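Oria tailwater – barbless rule in November??

driftless_dan
So they posted the new regs at the Ventura ramp this morning. Barbless only from the dam down to the second riffle, bag limit cut to 2. Anyone know if that covers the side channel too? Sign doesnt say.

mudminnow
Side channel counts. Always has. Bag limit is overdue imo, I saw guys walking out with full stringers all last fall

Rasmus Pētersons
Not always. It was left out when they redid the map, then put back in. Call the office, get a name, write it down. I got two different answers from two people there.

driftless_dan
ok will call. Thanks

kettleriver
Barbless does nothing. Fish die from being played too long and held up for photos, hook has very little to do with it. Ban the photos if you want to save trout

mudminnow
Come on. Takes me two seconds to get a barbless out, way less handling. Thats the whole point

kettleriver
And I lose half of what I hook

mudminnow
Keep your line tight then

Buppha Phuthong
Can we not. Question for people who fish it late – is the Zaselley path open or still washed out? Coming from 40 miles off and dont want to hike the tracks with waders on my back again.

Rasmus Pētersons
Open as far as the footbridge. After that you wade. Fine under normal release, wouldn't try it when they're generating. Horn goes off about 4 times a day right now, no schedule I can make out.

driftless_dan
Called. Side channel IS included. She said pinched barbs are ok so long as it wont snag on cloth – they drag it over a cotton rag and if it catches you get a ticket. I'm going thru the whole box tonight 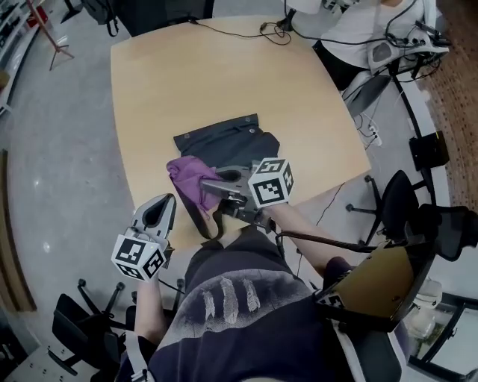 Buppha Phuthong
Cotton test is standard, they do it on the Stastis too. Pinch it flat and then pinch again, the little bump left over is what gets people. Streamers are the worst for it.

kettleriver
So now we get tickets over a bump. Great

mudminnow
Or buy barbless

kettleriver
at those prices no

driftless_dan
Anyone going up before the season flips? I'll be at the lower lot by 6 am, got room for one in the truck

Rasmus Pētersons
Maybe. PM me the release numbers if you get them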